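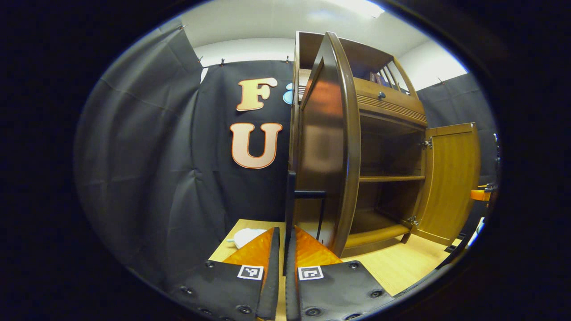
Figure 2. Timber cabinet with both doors open

Section 2: Fitting and adjusting the doors

This section applies to the Vestora cabinet with a curved left door, supplied by Darlow. Read all steps before starting. Two people are recommended for Steps 3 and 4.

1. Place the cabinet on a level surface and check it with a spirit level in both directions. Correct any lean with the packers supplied.

2. Sort the hinge screws from the shelf screws. Hinge screws are stamped 56 on the bag.

3. Hold the left door against the cabinet side and start each hinge screw by hand. Do not tighten fully.

4. Repeat for the right door.

5. Close both doors and compare the top edges. Turn the adjusting screw on the upper hinge clockwise to raise the door – a quarter turn at a time.

6. Tighten all hinge screws with a hand screwdriver.

CAUTION: Do not use a power driver. Overtightening may split the timber and is not covered by the warranty.

Note: Doors may move slightly with changes in humidity. Allow 2 weeks for the timber to settle, then repeat Step 5.

Care of the finish
Wipe with a soft, damp cloth and dry immediately. Do not use methylated spirits or cream cleansers.

Spare parts
Quote part number 1018 for a replacement hinge set. Written enquiries should be marked to the attention of Phyllis Garside, Customer Service, Darlow.

Revised July 2020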